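I keep being told that the planning problem is nearly solved. Amândio Mota at Stavard says so most weeks, usually with a chart from simulation. His latest has 200 grasps on a cluttered worktop and 13 failures, and he wants to drop the bench tests.

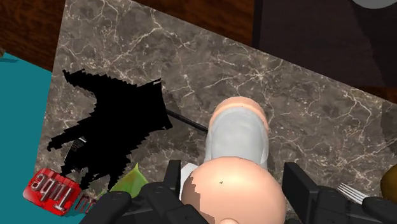 I would sooner drop the chart. A simulator is software too, with its own bugs, and a planner tuned inside it learns to live with them. Azucena Gallegos asked which of the 13 were the planner's fault. We don't log that. Until we do, I'm voting to keep the bench.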